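Checking and Cleaning a White Wicker Basket Before Storage

Applies to rectangular woven baskets with a rolled rim, such as the Fetero shelf type. Clear a table before starting. A pale, plain surface is preferred, as loose fibers and dust show up on it during the work. 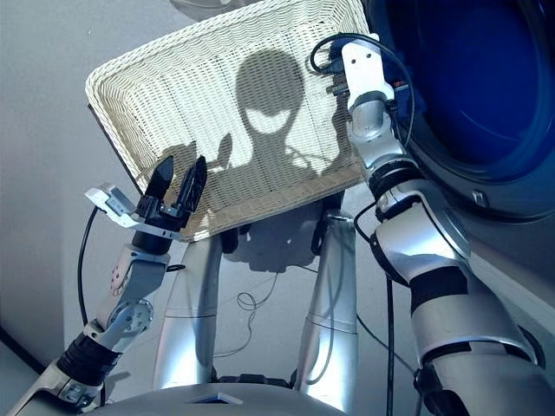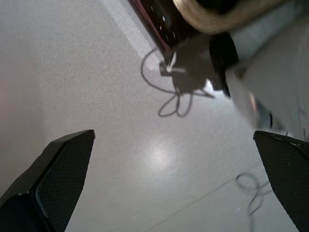
White basket tilted with the interior floor toward the camera (first picture); speckled white tabletop (second picture).

1. Empty the basket and turn it over. Tap the base with an open hand until no more grit falls out.

2. Tilt the basket so the interior floor faces a strong light. Move the basket slightly from side to side. Broken strands cast a short shadow across the weave and are easy to miss in flat light.

3. Run a thumb along the full length of the rolled rim. Mark any lifted strand with a scrap of tape.

4. Vacuum the interior with a soft brush head at low suction. Work along the strands, then across them. Finish in the corners, where the weave is tightest.

5. Wipe with a damp cloth and 2 drops of dish soap in a bowl of warm water. Do not soak. Painted wicker takes up water at the cut ends and the finish will flake there first.

6. Dry upside down for 20 hours, clear of radiators.

7. Trim loose ends flush with side cutters. Glue lifted strands with Blomqvist clear craft adhesive and clamp for 33 minutes.

Wipe the table before setting the basket down again. Grit left on it will scratch the base.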